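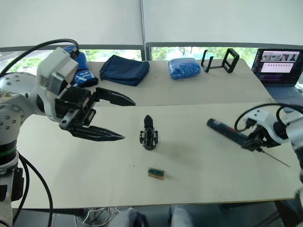
Julberg Bench Table, cream top
Item 657
Brastik Work Furniture > Tables > Bench tables

$400 each, top and legs together. Freight extra, see below.

In stock as of November 9, 2025. Next lot January.

Plain flat work table for small jobs. Screwdriver work, little assemblies, sorting, fixing whatever came back broken. Matte cream top, no pattern, no printed grid. Light enough that a dark screw shows up when you drop one. Same top as last year, new leg brackets, old brackets do NOT fit the new legs so please dont mix them.

Width 52 inches. Depth and height are on the drawing, ask for the drawing if it isn't in your box. Ships flat. One person can put it together, two is a lot nicer for flipping it over.

Using two or more

Most people buy a pair. One in front for the work, second one behind for parts and trays and the stuff you want in reach but out of the way. Push them edge to edge. You will see a seam, tops are cut square and not beveled so the line stays thin if the floor is decent. Bad floor, use the leveling feet. Turn all the feet in first, then back out the low corner.

We used to sell a joining plate (the Jundska plate). Gone. A few left in the returns bin, no holes drilled, ask Prasetyo.

Against a window is fine. Matte top so you dont get much glare coming back at you. Do keep the rear table a hand's width off the wall if you run cords down the back.

Cords off the front: people do it, watch your knees. Clip-on cord hooks are listed under Marciniak accessories.

Cleaning

Damp cloth, dish soap. Dry it after. No scouring powder, no steel wool, no razor blades for tape residue. Tape residue comes off with cooking oil, leave it sit, wipe, then soap.

Pencil wipes off. Ballpoint mostly. Permanent marker, no.

Points and sharp tools

Top is for working on, it isn't a cutting board. A driver or a scribe with a fine tip will leave a dot if you lean on it. Put a mat down, any mat. Dots and scratches from tools are not a warranty thing. We get this question every week.
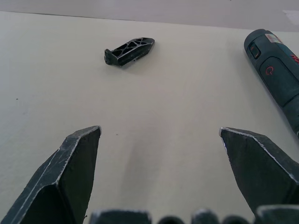 Brastik Bench & Shop List, issue 52, page 5

Color notes

Called cream on the box, cream-white on the old tags, same color. Looks whiter under cool lights and yellower near a lamp. Next to pale gray it reads warm. If you are matching a table you bought earlier, send us the sticker number from the underside. Lots vary a little and we'd rather pull a close one than take it back.

Samples: one free, palm size, mailed flat. Takes a while.

What's in the box

Top
Legs with leveling feet
Brackets, new style
Bolts, washers, hex key
Drawing (see above)

What isn't

Mat, cord hooks, drawers, lights. No drawer kit for this one. The other Julberg tables take a drawer, 657 doesn't, the bracket is in the way.

Freight

Curbside only. Driver will not carry it up. Check the corners before you sign, corners are what gets hit. Write "corner damaged" on the slip and we send a new top. Nothing written on the slip and it gets slow and annoying for everyone.

Returns 30 days, in the orignal carton. Keep the carton.

Questions we keep getting

Can I drill it? Yes, from the top side, sharp bit. Then it's yours, no returns.

Does it fold? No.

Casters? Not for this one. The feet thread won't take them and it wobbles.

Can I buy just a top? Sometimes. Call.

Orders and drawings: Prasetyo Entili, bench desk. Leave the item number in the message please, not just "the white table", we have several.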